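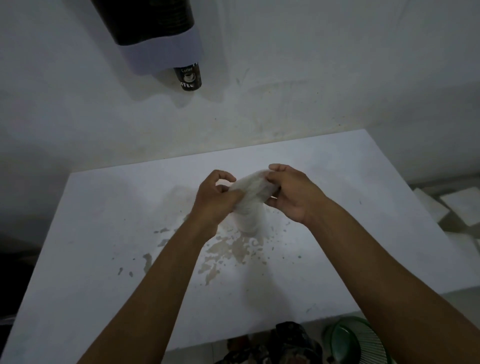 Why do cups stick together so hard when there isn't any glue on them, Valentyna Panasiuk wrote to ask us, and why do I always end up with two when I only wanted one? Those are two very good questions, and they have been sitting on my desk since March while I collected cups from every kitchen and waiting room I happened to visit. (I now have a drawer that doesn't quite close.) So let's have a proper, slow look at the throwaway cup and the dispenser it lives in.

A shape with a job to do

Take a cup and look at it from the side. The top is wider than the bottom, and the wall slopes in as it goes down. We call that a taper, and it's the reason cups can go inside each other. If cups had straight walls like a soup can, you could only stand one on top of another, and a sleeve of 50 would be much taller than you are!

Because of the taper, each cup drops down into the one below until only a little bit is left peeking out at the top. That little bit is the rim. When you look at a stack from the side, all those rims make a row of rings, one after the other, like the ridges on a caterpillar. Fitting things inside each other this way is called nesting. Mixing bowls do it, buckets do it, and so do the little wooden dolls that my aunt in Andau kept on her windowsill and wouldn't let us touch.

So what makes them stick?

Mostly it is rubbing, or friction, to give it its grown-up name. When you push one cup down hard inside another, the two sloping walls press against each other all the way around. The harder you push, the tighter they squeeze, and the more they rub when you try to slide them apart.

Air has something to do with it, too. Between the bottom of one cup and the bottom of the next there is a small pocket of air. When you pull, that pocket has to get bigger, and more air has to squeeze in past the walls to fill it. If the cups fit very snugly, the air can only creep in slowly, and for a moment it feels as if someone is pulling back.

What can you do about it? Hold the stack in both hands, one at each end, and give it a gentle twist while you pull. Twisting gets the walls sliding and lets the air sneak in. Don't squeeze too hard, though! Squeezing the outside presses the walls together even more, and a thin cup dents very easily. Another trick is to push just one rim up with your thumb, first on one side and then on the other, and wiggle it loose.

A tidy stack

Cups that lean every which way are a nuisance to put anywhere, so it helps to stand them up and pat them into line with a hand on each side. While they're standing, peek down into the top one. On a paper cup you will often find a thin line running down the inside wall, and that line is the seam. The wall of a paper cup starts out as a flat piece of paper, curved like a slice of rainbow. It is wrapped into a tube, the two edges are sealed where they meet, and a round piece is fitted in for the bottom. Most paper cups also have a very thin waterproof layer on the inside, or your cocoa would soak right through and end up on your socks.
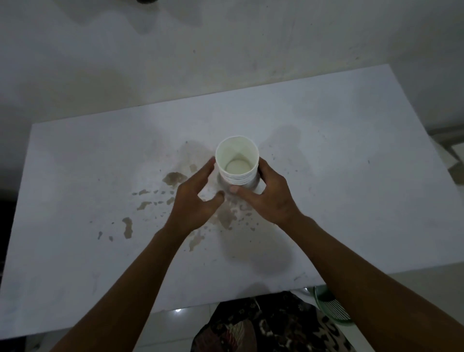 The clever little rim

Run your finger around the top of a paper cup and you'll feel that the edge isn't sharp at all. It has been rolled over into a tiny tube. A rolled rim is kinder to your lips, and it makes the whole cup stiffer, so the top stays nice and round when you pick it up full. You can test this with an ordinary sheet of paper — hold it flat and it flops, roll up one edge and it suddenly behaves itself.

There's one more thing the rim is good for, and it matters a great deal for our next part. It sticks out a little from the wall, all the way around, and that gives a dispenser something to hold on to.

Into the dispenser

A dispenser on the wall keeps the cups together and off the table, and lets you take one without touching all the others. Different makers build them in different ways, but many have small tabs or a bendy ring inside that catches the bottom rim. The whole stack rests on that one rim. When you tug the lowest cup, the tabs bend just enough to let its rim slip by, and then they spring back in time to catch the next.

Filling one up takes two hands: one for the stack and the other on the dispenser. Printed cups look especially handsome at this point, with the pale rims and the dark walls making stripes all the way up.
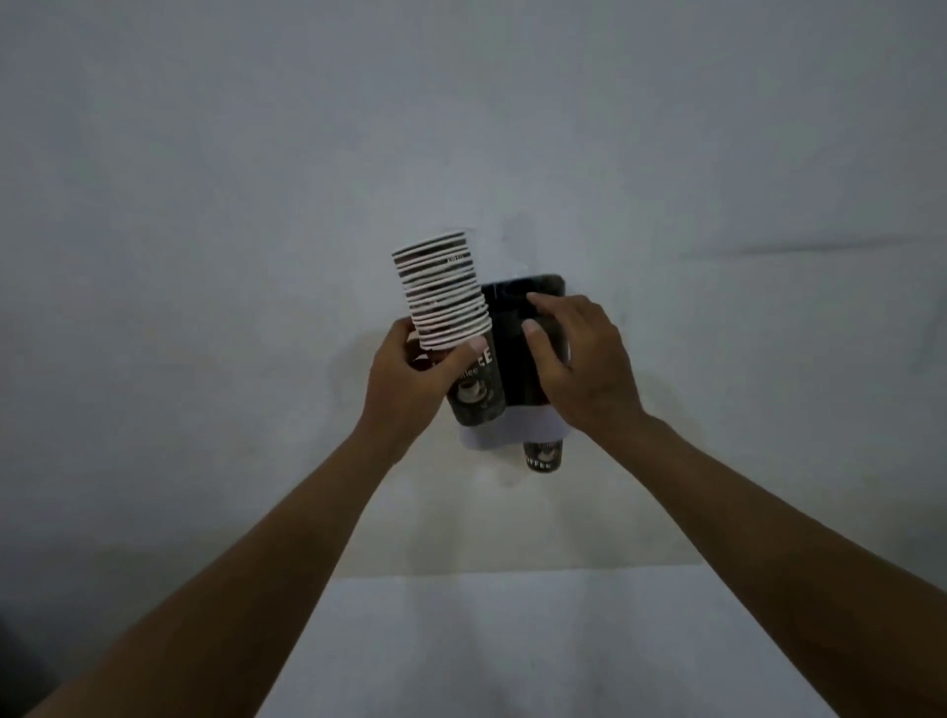

And when two come out?

Now back to Valentyna's second question. If two cups have been pushed together very tightly, tugging on the first one brings its neighbor along for the ride. The tabs can't tell that you only wanted one! It can also happen when a cup is a bit narrower than the dispenser was made for, or when a rim has been squashed.

If you get an extra, twist the two apart with clean hands and give the spare one to whoever is next in line. And if the cups keep arriving in pairs, ask a grown-up to take the stack out and loosen it before it goes back in.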